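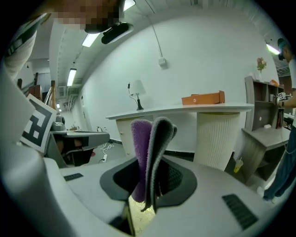 足の下の趣味
床をめぐる、いくらか腰の引けた旅

05/07/2022

引っ越しの内見で、天井の高さを褒める人は多い。窓の向きを気にする人も、収納の奥行きを巻き尺で測る人もいる。ところが床となると、たいていの人は「きれいですね」と言い、それきり一生分の関心を使い果たしたような顔をして次の部屋へ行ってしまう。入居したら毎日踏むのに、である。

私もそういう人間だった。考えが変わったのは、仕事部屋の床を張り替えることになり、業者から見本帳を渡されてからだ。電話帳ほど重いその冊子には、グレーだけで何ページもあった。明るいグレー、明るめのグレー、やや明るめのグレー、それに「ミストグレー」と「フォググレー」。霧ともやの違いを問う設問に、私は三晩かけて取り組み、四日目の朝、いちばん安いものを選んだ。

張り上がった床を見て、来客は言った。「きれいですね」

それが悔しかったわけではない、と言えば嘘になる。以来、よその建物に入るたびに下を向くようになった。役所、診療所、体育館、古い百貨店の階段の踊り場。下を向いて歩く中年は少々気の毒に見えるらしく、受付で椅子を勧められることが増えた。この記事は、そうやって椅子を断りながら歩いた半年あまりの記録である。

油とコルクの町

Clutodvilleは、かつてリノリウムの町だった。駅を降りると、いまもそのことを誇る看板が立っている。もっとも看板の下半分は駐輪場の屋根に隠れていて、誇っているのが床材なのか町そのものなのか、初めて来た人には判別がつかない。

リノリウムという言葉を、学校の廊下に張ってあった何か、くらいに覚えている人は多いと思う。亜麻仁油を酸化させて固め、コルクや木の粉、石灰石の粉、顔料を混ぜ、麻布に押し付けて延ばす。材料だけ読み上げると、健康志向の焼き菓子のようである。発明されたのは十九世紀で、油絵の具の缶の表面にできる皮がきっかけだったという話が伝わっている。蓋を閉め忘れた缶から一つの産業が生まれたのだとすれば、我が家の物置にも大いに期待が持てる。

町の工場は、最盛期には600人が働いていたという。工場見学の受付でもらった小冊子にそう書いてあった。同じ小冊子によれば、風向きによっては隣町まで亜麻仁油の匂いが届き、洗濯物を干す時刻は工場の予定表を見て決めたらしい。隣町のほうの小冊子には、もう少し率直な書き方がしてある。

いま残っているのは、延ばす機械のあった棟と、乾燥棟の片方だけだ。乾燥棟というのがいい。シートを天井から何週間も吊るしておくための建物で、とにかく背が高く、中には何もない。床材のために建てられたのに、見るべきものはすべて上にある。私は首が痛くなるまで見上げ、それから我に返って足元を見た。打ちっぱなしのコンクリートだった。床材の工場が自分の床には手間をかけていない。仕立屋の袖口がほつれているのと同じことだろうと思い、かえって信用する気になった。

色を決める会議

公共の建物の床には、どうも共通の色がある。緑がかった灰色、灰色がかった緑、あるいは何かを混ぜすぎた水彩の筆洗いのような色。好きだという人に会ったことがないが、どこにでも張ってある。

長らく、これは安かったからだろうと思っていた。調べてみると、値段は他の色とたいして変わらない。見本帳を見るかぎり、赤茶も紺もあるし、妙に威勢のいい黄色まである。つまり誰かが、その中からわざわざこれを選んだのだ。

かつて学校や庁舎の改修を手がけていた設計事務所で、古い打ち合わせの記録を見せてもらった。床の色を決める会議は、どの建物でも似たような経過をたどる。最初に明るい色が提案される。汚れが目立つ、と意見が出る。では濃い色を、となる。ほこりが目立つ、と意見が出る。赤系は落ち着かない、青系は寒々しい、黄色は論外。そうして消去法の末に、反対する根拠を誰も思いつけなかった色が残る。議事録の最後には「異議なし」とある。愛されて選ばれた床ではないが、結婚だってすべてがそう始まるとはかぎらない。

この色にも長所はある。靴底の跡も、雨の日の泥も、こぼれた緑茶も、だいたい床の色の範囲に収まってしまうのだ。画家が影に緑を足すように、灰色に少し緑が入ると、汚れは汚れとして独立できなくなる。ある診療所の待合室で、私は長いあいだ模様だと思っていたものが染みだったことに気づいた。気づいたときには、もう愛着が湧いていた。

光らせる人々

床の色が会議で決まるものなら、つやは夜に決まる。

建物の清掃を請け負うTanという会社に頼み込み、ある集会施設の床の手入れを見せてもらった。作業は閉館後に始まる。まず椅子と机を全部出し、掃いて、洗浄剤を撒き、円盤の回る機械で古いワックスを浮かせ、灰色の水を吸い取り、すすぎ、もう一度すすぐ。乾かす。塗る。乾かす。また塗る。文字にすると、どうも塗るより乾かすほうが本業のように読める。現場でもそうだった。床が乾くのを待つあいだ、作業員たちは廊下の端に並んで座り、黙って床を見ている。私も並んで見た。見ているうちに、わずかに色が沈み、表面が締まってくるのがわかる。これほど何も起きない娯楽は久しぶりで、帰るのが惜しかった。

使う液の名はいくつか教わったが、素人にわかるのは値段くらいである。よく光る床ほど塗り重ねが多い。塗り重ねが多い床ほど、いずれ剥がすのに苦労する。だから熟練の人ほど薄く塗る、というのが現場で聞いた話だった。ところが施設の側は、終わった直後の光り具合で仕事の良し悪しを見る。鏡のように光っていれば満足し、薄く上品に仕上がっていると「塗りましたか」と電話をかけてくる。見積書の備考欄に「光沢はご希望に応じます」とあるのは、そういう電話を何度も受けたあとの文言だそうだ。

光る床には別の問題もある。照明が映り込むのだ。天井の蛍光灯が二列なら、足元にも二列の蛍光灯が伸びる。年配の利用者から、水たまりがあると苦情が来た施設もあるという。係の人が確かめに行くと、床は乾いていて、よく磨かれていた。以後その施設では、少しだけ磨かないことにした。その「少しだけ」を毎回そろえるのがいちばん難しいらしい。

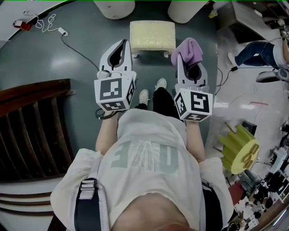 つやのある床は、立ったまま真下を見ると色がいちばんよくわかる。暗い灰緑色。

歩く音のこと

床には色とつやのほかに音がある。これは見本帳には載っていない。

私の知るかぎり、最も音のいい床はSkaldenの旧測候所にある。二階の観測室が幅の広い板張りで、踏むと低くて丸い音がする。革靴で歩けば誰でも重要な人物になれる。私は部屋の端から端まで三往復し、案内の人に、展示は壁のほうですと教えられた。

反対に、音を消すための床もある。病院の廊下がそうだし、図書館もそうだ。消えた音の代わりに何が聞こえるかというと、靴のゴム底がきゅっと鳴る。あれは床とゴムの相性で鳴るもので、靴を責めても床を責めても解決しない。図書館の閲覧室で一歩ごとに鳴る靴を履いてきてしまった日の心細さは、経験した人ならわかってくださると思う。かかとから下ろしても鳴る。つま先から下ろしても鳴る。すり足にすると、いっそう長く鳴る。最後には靴を脱いで手に持ったが、靴下で歩く大人というのは、音はしなくてもかなり目立つ。

集合住宅では、音は上から下へ降ってくる。管理規約に床材の遮音性能を定めた条文がある建物も多く、私の住まいもその一つだ。条文は長く、用語は難しく、読み終えるころには自分の足音が法に触れている気がしてくる。柔らかい裏打ちのついた床材に替えると、階下への音は減るが、今度は歩くとふわふわする。張り替えた当初は船の上にいるようだった。慣れるまでに一週間かかり、慣れてからよその家に行くと、今度はよその床が硬すぎて驚く。

見本の墓場

Clutodvilleからバスを乗り継いだDrundeckに、床材の見本ばかりを集めた資料室がある。図書館の別棟の奥、郷土資料の棚を抜けて、自転車置き場に面したドアから入る。看板はない。開室日はあるが、玄関には貼っていない。電話をすると、今日は開いていますと言われた。

中に入ると引き出しの壁である。収蔵品は3000点を超えるという。手のひらほどに切られた床が、年代と製造元の順に眠っている。リノリウム、ゴム、コルク、アスファルトタイル、塩化ビニル、寄木、それに「不明」。不明の引き出しがいちばん重かった。

引き出しを順に開けていくと、人が足の下に何を求めてきたかがわかる、と言いたいところだが、わかるのはむしろ、人が何のふりをさせたがってきたかである。大理石のふりをしたリノリウム。寄木のふりをした塩化ビニル。絨毯のふりをしたゴム。石畳のふりをしたシートには、目地に生えた苔まで刷ってあった。木のふりをしたタイルの隣に、タイルのふりをした木があったときは、さすがに二人で話し合ってほしいと思った。

中でも見飽きないのが、家庭の台所向けの柄だ。花柄、格子、煉瓦、星、謎の幾何学。見本として手に取るとどれもかわいらしい。だが、これが台所いっぱいに広がり、朝一番に裸足でその上に立つところを想像すると、購入には相当の体力が要ったはずだとわかる。昔の人は元気だった。それとも、床を見ていなかったのかもしれない。

閲覧用の机には、来室者の感想帳が置いてある。「祖母の家の床がありました」という書き込みが、筆跡を変えて何度も出てくる。柄の名前も製造元も覚えていないのに、引き出しを開けた瞬間にわかるのだそうだ。読んでいて、少しうらやましくなった。私の祖母の家は畳だった。畳の引き出しはない。

それでもと思って探したら、小学校の廊下があった。赤茶に白い筋の入ったやつである。掃除の時間に雑巾を押して走り、曲がりきれずに転んだ、あの床だ。切り口を初めて見た。思っていたよりずっと薄かった。

脱ぐか、脱がないか

床の話をすると、必ず靴の話になる。脱ぐ文化と脱がない文化があり、それぞれに理屈があり、どちらの側も相手の理屈を半分しか聞いていない。

面倒なのは境目にいる建物だ。集会所、道場を兼ねた会議室、古い写真館、子ども連れの多い歯科医院。入口にはたいてい紙が貼ってある。「土足厳禁」はわかりやすい。「ここで靴をお脱ぎください」も親切だ。困るのは「上履きでお入りください」で、上履きを持ち歩いている大人がこの世にどれだけいるだろう。見回すとスリッパの箱がある。中には左足ばかりが入っている。右足はどこか別の集まりに出ている。

スリッパというものがまた、床との関係でいえば微妙な立場にある。靴の汚れから床を守るために履くのだが、誰が履いたかわからないものを素足同然で履くのだから、守られているのは床だけである。しかも磨いた床の上ではよく滑る。階段ではさらに滑る。だから手すりを握り、床を気遣って一歩ずつ下りる。どちらが主人かわからない。

旅先のSkaldenの宿では、玄関で靴を脱ぎ、廊下をスリッパで歩き、部屋の前でスリッパを脱ぎ、浴室の前で別のスリッパに履き替えることになっていた。夜中に水を飲みに起きた私は、暗がりで履き替えの順を間違え、浴室のスリッパのまま廊下の突き当たりまで行ってしまった。翌朝、その一足は私の部屋の前にきちんと揃えて置いてあった。咎める言葉は何もなく、そのことがいちばんこたえた。

張り替えるという一大事

見てきた床のほとんどは、遠からず張り替えられる。丈夫さを売りにして生まれ、丈夫だったせいで流行遅れになり、どこも壊れていないうちに剥がされるのが、よくできた床の運命らしい。

張り替えの現場にも立ち会った。ある事務所の一室、広さでいえば30平方メートルの、ごくありふれた部屋である。古いシートを剥がすと、下から別の床が出てきた。茶色の格子柄だった。職人はこういうことに慣れていて、ああ、重ね張りですね、とだけ言った。格子柄の隅を剥がすと、その下にさらに緑の床がある。事務所の人たちが集まってきて、しばらく考古学者のような顔で穴を囲んだ。緑を覚えている人は一人もいなかった。

かといって古い床がすべて残せるわけでもない。年代によっては有害な成分を含むものがあり、うかつに剥がすこと自体が危ない。そういう部屋では、専門の業者が調べ、覆い、手順を踏んで撤去する。懐かしさから勝手にめくってみるのはやめたほうがいい。私も自宅の洗面所で一瞬そういう気を起こしたが、カッターを出したところで家族に見つかった。

新しい床を選ぶ段になると、例の会議が始まる。明るい色が提案され、汚れが目立つと誰かが言う。私は部外者なので黙って隅に立っていたが、途中から結末が読めて、つい頬がゆるんだ。残ったのは灰色だった。少し緑が入っている。見本帳での名前は「モス」で、私が霧ともやで悩んだときには目に入らなかったページにあった。

床を張るのは早い。糊を塗り、待ち、シートを下ろし、重いローラーを転がして空気を追い出す。継ぎ目は溶接棒で熱して埋め、はみ出した分を刃で削ぐ。削いだあとを指で触らせてもらったが、どこが継ぎ目だか言い当てられなかった。職人は少しだけうれしそうにした。その上に机が戻され、棚が戻され、観葉植物が戻されて、夕方には部屋の大半が見えなくなった。

施工の予定表を見せてもらうと、その職人のところには八月までびっしり仕事が入っていた。学校が休みに入ると、床屋は忙しくなる。床屋というのは業界の内輪の呼び方で、電話帳でそう引くと髪を切られる。

下を向いて帰る

半年のあいだに、いくつか身についたものがある。一つは、建物に入ると最初に隅を見る癖だ。壁際の立ち上がりの納まりがきれいな建物は、たいてい便所の床もきれいである。これは統計をとったわけではないので、反例のある方はご自分の胸に収めておいてほしい。

もう一つは、人の家に招かれたときの褒め方だ。以前なら「きれいですね」と言って通り過ぎていたところを、いまは立ち止まる。これは板目ですか、柾目ですか。継ぎ目はどちら向きに逃がしましたか。家の主はまず面食らい、それから、実は予算の都合で、とか、本当は別の色にしたかったのだが、とか、長い話を始める。誰にでも床の話はあるのに、訊かれることがないのである。おかげで食事は冷めるし、二度目に招いてくれる家は減った。

取材の最後に、もう一度Clutodvilleの乾燥棟に寄った。見学者は私のほかに2人いて、やはり天井を見上げていた。工場の売店では、最後に作られたロットの端切れを葉書ほどの大きさに切って売っている。色は選べず、封筒に入っていて、帰って開けるまでわからない。

私のは黄色だった。見本帳にあった、あの妙に威勢のいい黄色である。会議で真っ先に落とされるあの色も、作るだけは作っていたわけだ。いまは机の上で湯飲みの敷物になっている。ほこりも茶渋も、実によく目立つ。

（文・本誌編集部）

取材メモ
Clutodvilleの工場跡は乾燥棟の内部まで見学可。端切れの販売は在庫がなくなり次第終了。Drundeckの資料室は事前に電話で確認を。引き出しは自分で開けてよいが、「不明」は職員に声をかけてから。Skaldenの旧測候所は二階も土足のまま上がれる。ヒールの細い靴には入口で覆いを貸してくれる。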